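29/01/2026

Still no heat in the back bedroom, so I'm writing this at the kitchen counter in two sweaters with my feet on the oven door. Glamorous!

Walked out to Galby this morning to look at the secondhand piano again. It's a Stelura upright, which I'd never heard of, and the guy wants 300 for it, plus 100 if I need it delivered (I do, I live up a flight of stairs and I have the back of a much older woman). I played the only thing I can play, twice, and then pretended to be thoughtful. Two of the low keys stick. The middle is lovely though — kind of soft and brown, like a voice in another room.

I told him I'd call tomorrow. Then I got lunch at Gebretsadik and went over the numbers on a napkin while I waited for my lentils. I have 2269 in savings and the car needs tires before the next snow, so this is not a clever time to buy a piano. I ordered the coffee too, and stayed way too long.

The bus back through Sindside was late and packed. I stood the whole way with somebody's backpack in my ribs, practicing fingerings on the pole.

Where would it even go, is the other question. The bookcase could move to the hall if I got rid of the boots, and then there's the wall by the window, but everyone says not to put a piano near a window.
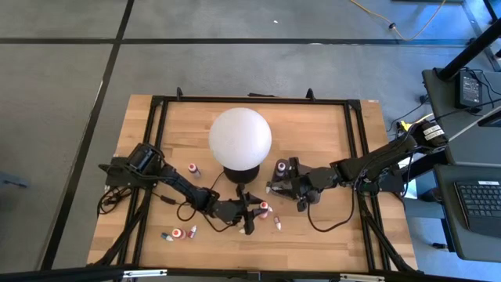

So maybe the long wall, and the couch goes sideways. I measured it after dinner and I've got 5 inches to spare, if I did it right. I'm going to measure again in the morning and then call him before I chicken out.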